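Search this site
Search for:
Go

Learning lines as a slow learner

I got cast in Betulum at the Bavau in February. It's the biggest part I've had, and I had six weeks to learn it while working full time. I am slow at learning lines. In school plays I was always the one still holding the script when everybody else had put theirs down, and that hasn't changed much with age. A couple of people in the cast asked how I went about it this time, so I'm writing it down, partly for them and partly for me, as I will have forgotten by the next show.

Betulum is set in 1562 and the language is a bit stiff. People say "I had as soon" and "you would have me believe." It isn't verse, so there's no rhythm to lean on, but it isn't how I talk either. That's the worst combination for me. With modern dialogue I can get by on the general sense and tidy up later. With this one, if I lost a word I lost the sentence.

What I used to do

For years I used a highlighter and read the part over and over before bed. I'd feel that I knew it. Then I would stand up in rehearsal and have nothing. Reading a line and recognizing it is a different job from saying it with no page in front of you, and I was only practicing the first one.

I also used to start at the top of the play every time. So I knew scene one very well, scene two fairly well, and anything after intermission was a mess. I've heard other people say the same thing about their own parts.

What I did this time

I started before the first rehearsal. Our director doesn't like it when people come in with the lines already set in a certain tone, and I understand that, so I learned them flat. No expression, just the words, at an even speed, like reading out a grocery list. I was worried it would make me sound wooden later and it didn't. The tone came once there was another person to talk to.

I worked from the back of the play to the front. The last scene first, then the one before it. This felt wrong for the first week. By the third week it was a relief, as every run I did at home moved from stuff I was shaky on toward stuff I knew.

I wrote things out by hand. I'd read a speech, cover it up, write it from memory, then check it against the script and circle whatever I got wrong. My mistakes were nearly always small words. I'd write "but" for "and," or swap two halves of a sentence. Circling them showed me that I was making the same mistakes over and over, so I could work on those and leave the rest alone. I went through a whole pad of cheap yellow paper from Nikolovski, the stationery place next to the post office, and then another one.

I also recorded the cues. I read everybody else's lines into my phone and left a gap where mine went. I played it on the bus to Gondum in the mornings, moving my lips a little. The first gaps I left were too short and I had to do the recording again. If you try this, leave more space than you think you need. You can always make a tighter version once you know the part.

Last, I said the lines while doing something else. Dishes, folding clothes, walking to the store. If I could get through a page while looking for the lid to a container, I counted that page as learned. If I had to stop moving to think, it went back on the pile. 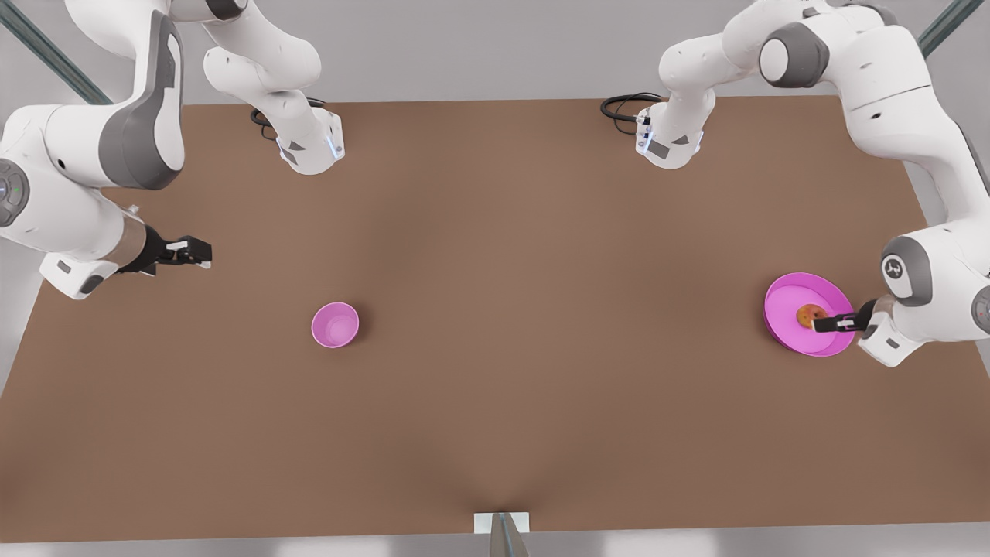 Blocking helped more than I expected

Once we were on our feet, a lot of the problem spots fixed themselves. There's a long speech in the second act where my character goes through an old quarrel about a mill. At home I kept mixing up the order. In rehearsal I was given a cross from the window to the bench halfway through it, and after that the second half of the speech belonged to the bench. I haven't mixed it up since.

The down side is that if the furniture moves, so do the words. When we got into the actual theater the bench was farther downstage than we'd had it taped out, and I dried completely on a line I had said correctly every night for two weeks. I stood there until the stage manager gave it to me. So now I do at least one run at home facing a different way or in a different room, to make sure the words can stand up without the floor plan.

Calling for a line

I used to apologize when I needed a prompt. I'd make a face or say "sorry, I know this one." Our stage manager asked us all at the start to just say "line" and keep going, and I made a point of it. It's faster, and it keeps the other person in the scene. The scene partner doesn't need to know how you feel about forgetting it.

I did ask for my line notes in writing every night, even after they got picky. It isn't fun to get a sheet that says you dropped a "then" on page 40, but it's the only way I would have known.

How it went

The Bavau has 288 seats and we had a decent crowd for opening. I went up once, in the first act – a short line, and my scene partner covered it by asking her next question early. I don't think anyone in the seats caught it. By the second weekend I had stopped running lines in the dressing room, though I kept the script in my bag every night and looked at the mill speech before places.

I'd still call myself a slow learner. The hours were about the same as on other shows, but I spent them differently, and I was off book a week before the deadline. On the last show I was off book the night after it.

Things I want to try next time: learning with another cast member from the start, which I was too shy to ask for, and trying the phone recording with someone else's voice on it. By the end I was tired of mine. I also want to see if the back-to-front thing works on a comedy, where the other person's timing matters more – I have my doubts.

The pads are in a box in the hall closet for now.

Related posts
What to bring to tech week
My shoes were too loud on stage and what I did about it
Reading for a part you don't want
Cold readings, again
Getting home from Gondum after a late rehearsal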